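Open Lab Afternoon at Idico, Doltholm

Idico opened its household robotics lab in Doltholm to outside visitors for one afternoon in February. I went for the laundry work. The bedroom cell was the second stop, after the kitchen, and the task there was picking up clothes left on a bed.

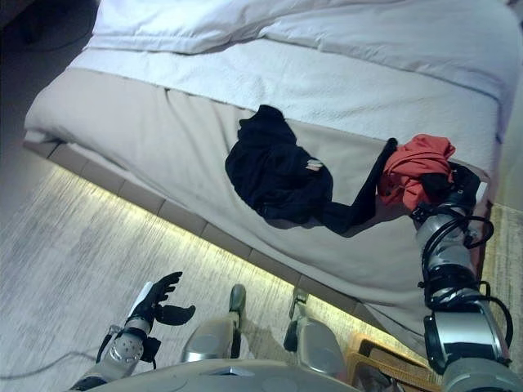
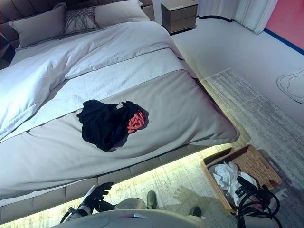
What the task involves

The robot has two arms with black articulated hands and works standing beside the bed. Crumpled clothing is a poor target for grasp planning: there is no fixed shape to match, and dark fabric gives the depth sensors little to work with. With one hand on the red-orange garment, a bit of the black one was caught alongside it. Separating layers is the hard part, and the engineers said so without being asked.

The training set for this room stands at 1,940 recorded attempts, 259 of them made since the bedspread was changed. Software is developed in-house under the name Judano. The grasp module comes from Gündoğdu, a supplier in the same business park.

Questions from the floor

Most questions concerned speed. Idico gave a mean of 132 seconds per garment, pick to basket, and did not give a figure for failed attempts. I asked about soft bedding – a hand pressing into a mattress meets very little resistance – and was told that contact thresholds are set per surface and tuned by hand.

Practical notes

Groups go in at 3 p.m. and the tour takes an hour. Parking is behind the main building. Bags stay at reception. The kitchen cell is louder than the bedroom and harder to hear in, so stand near the guide.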